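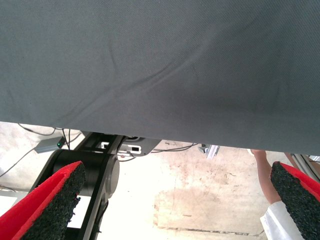 Skellow Releases Firmware 5 for Teklow USB Audio Interfaces

9/21/20 — Skellow has released version 5 of the firmware for its Teklow line of USB audio interfaces. The update can be installed by the owner over a standard USB connection. Earlier versions had to be loaded at a service center.

Firmware 5 replaces the buffer handling used since the first Teklow units shipped. Under the previous scheme, the interface and the host computer kept separate clocks and corrected for drift by dropping or repeating single samples. The new code runs the USB link in asynchronous mode, with the interface acting as clock master. Playback and recording now share one clock, and sample correction is no longer applied on either path.

The update also adds direct monitoring in stereo, a mute control for the headphone output, and support for saving mixer settings to the unit. Saved settings are restored at power-up, with or without a computer attached.

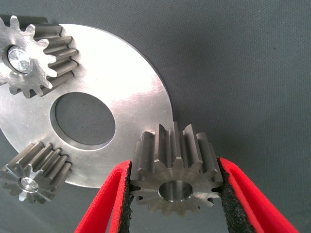 Settings saved under earlier firmware are not carried over. Users should write down their current mixer levels before starting the update. The installer checks the hardware revision first and stops if the unit is not supported — revision 2 boards and later can be updated, while the original board cannot.

"The old buffer code was written for a slower controller, and we had reached the limit of what could be done with it," said Ruaridh MacRitchie, firmware lead at Skellow. "Most of the work went into recovery after the host goes to sleep. That was the most common fault in our support records."

Before release, the firmware was tested on 200 units over 3,000 hours of combined playback and recording. Testing covered desktop and laptop systems, powered and unpowered hubs, and the Chamoun and Fodlow recording packages.

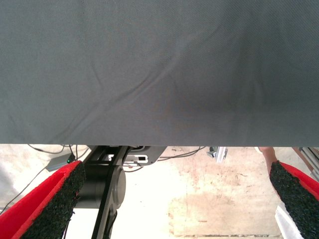

One known issue remains. When the sample rate is changed while Fodlow is recording, the level meters may freeze until the program is restarted. The recorded file is not affected. A correction is planned for January.

Availability

Firmware 5 is a free download for registered Teklow owners from the support section of the Skellow website. The package contains the installer, release notes, and a revised control panel. The previous control panel should be removed before the new one is installed.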